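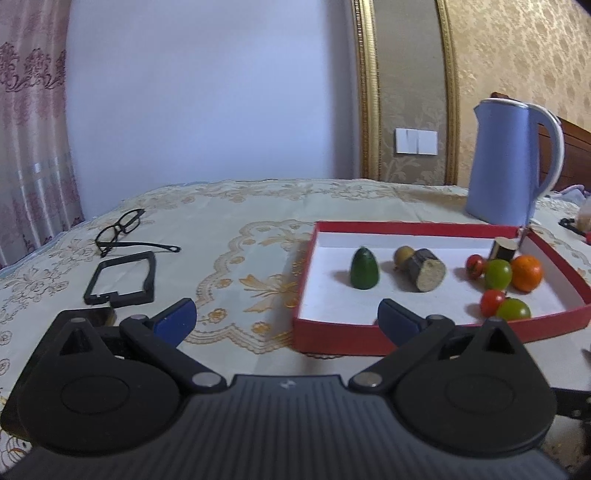
## Tablecloth season

I pulled the good tablecloths out of the closet in February, and half of them had yellow fold lines. My own fault — I'd packed them away starched, and starch goes brown if you leave it long enough.

Rosângela Xavier from the Vosham sewing circle set me straight. She soaks hers overnight in cool water with a scoop of oxygen bleach, rinses 3 times and dries them flat on the grass. No starch until the day you need it! She also rolls them around a cardboard tube, so there's no crease to worry about.

I tried it on my aunt's embroidered one first (brave, I know) and the lines are so faint now that I'd happily put it out for company. Two of the others need a second soak.

If you've got one with a stain you've given up on, bring it along to our next swap. Doors open at 7, and tea's on me.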